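Kikimska Neighborhood Garden Club
Minutes of the spring meeting, 03/04/2021

Radu Dinu opened the meeting a little after ten and thanked everyone for coming out so early on a Saturday, with a special thank-you to whoever baked the poppy seed rolls (they were gone before the second item, so please take that as a compliment!).

The minutes of the last meeting were read and approved, with one correction: the plum trees on the Tirkatside path were pruned in February, and we had written January.

Money. We have 1,928 in the account after paying for the new hose and the water bill. Radu suggested setting aside 600 for compost and topsoil, and after a good long talk about whether the Domance yard delivers on weekends, this was agreed.

Plots. There are 20 plots this season and 6 are still free. Anyone on the waiting list will get a call in the coming week. Those who had a plot last year and would like to swap should speak up before then, as it gets very muddled afterward.

Seed swap. Held at the end of April by the Sabatier gate, weather permitting. Bring labeled envelopes, please, and do write the year on them. We had a lovely crop of mystery squash last summer, but most of us had been hoping for cucumbers.
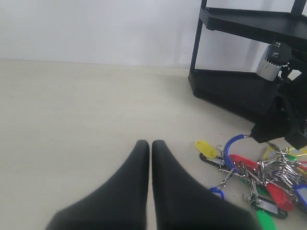 Page last changed: April 2021

Watering. The rota starts again once the taps are on. Mornings are well covered and evenings are thin, so if you can spare even one evening, put your name on the sheet by the shed door.

Any other business. The wheelbarrow with the squeaky wheel is missing again. If it is at your house, no hard feelings, just bring it back when you can.

The meeting closed at noon, and several of us stayed on to chat about tomatoes.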